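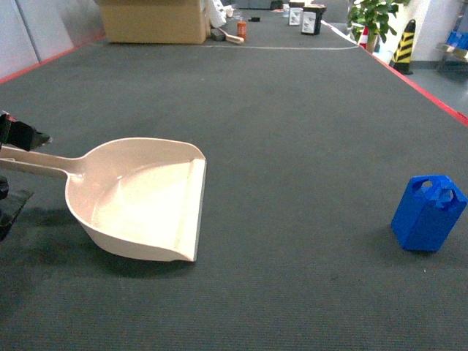 June, trail notebook, pack bench. Second entry on the Irkach overnight.

Back at the bench with both packs emptied out and a pot of coffee going, and I want to get this down while my knees still remember it. What a route! We took the ridge line this time instead of the river path, and I'm already plotting when I can go again.

Start 5:40 a.m. from the lower lot. Iara drove and I slept, sorry Iara. Cool, thin fog down in the trees, clear above. Packs weighed on the hanging scale the night before: mine 24 pounds with water, hers a bit under. That's the lightest I've gone for an overnight with a stove, and I felt it on the first climb. I usually stop at the big fallen cedar. Walked straight past it and only noticed at the next switchback.

Things we were testing:

Tindeo shelter, the one we re-seamed in April. Pitched it on the saddle with the low end into the wind. Took me 14 minutes, with one restart when I put the long pole in the short sleeve (again). I've now sewn a scrap of orange tape on the long sleeve so there's no excuse. Wind got up after midnight and the windward panel drummed like crazy, but the seams were dry in the morning and nothing had pulled. The rear guy line slipped twice. The cord is too slick for that little plastic adjuster. Try the rougher 3 mm cord from the bottom drawer, or just tie a trucker's hitch and forget the adjuster.

Jukaris stove with the homemade windscreen. Love this thing. Two cups to a full boil in 4:20 at camp, lid on, screen wrapped three quarters of the way around. In the morning it was slower, 5:05, and the canister had been sitting out all night, so next time it goes in the foot of my sleeping bag. The screen is still too tall for the small pot and the handle gets hot. Trim it down one fold.

Water. The spring marked on the Hunt map is running really well, better than I've ever seen it. Filled all four bottles there. The second source, the one past the notch, was a damp patch with moss on it. Crossed it off on the bench copy. If anybody takes the ridge later in the summer please fill up at the spring and don't count on the notch.

The altimeter on my watch needs help. I set it to 82 meters at the lot, which matches the sign, and at the saddle it read 999. The map says 1,040. Iara's read 1,036 in the same spot. Hers was set at the same sign at the same time, so I don't think it's the weather. Will leave mine next to hers on the bench overnight and see if they drift apart.

The part I keep thinking about is the last half hour before the saddle. The trees quit all at once and then it's just grass and rock and you can see both valleys. Cloud was pouring over the north side and burning off before it reached us. We sat on our packs and ate an entire bag of dried mango and didn't say much. I'd do the whole climb again for that (I'd carry the heavy pack, even).

Feet: one hot spot, left heel, taped at the spring, never turned into a blister. Thin liner socks stay on the list.

Food: too many oats, not enough salty stuff. Iara's flatbread with peanut butter and chili was the best thing either of us brought and I want the recipe written on the inside cover of this notebook. Iara, please!

Descent by the east spur, which I hadn't done before. Steep and loose for the first stretch, then lovely soft forest floor all the way out. Poles earned their place. The left one is collapsing under load at the lower lock. Took it apart just now and the expander is full of grit. Rinsed, drying on the windowsill, reassemble tomorrow without oil.

To do before the next one:
Swap rear guy line cord
Trim windscreen, one fold
Watch comparison, write both readings here
Reassemble left pole, lean on it hard
Buy mango
Ask Iara if she's up for the full loop, two nights, spring to spring

Added later, 9 p.m.: she's up for it.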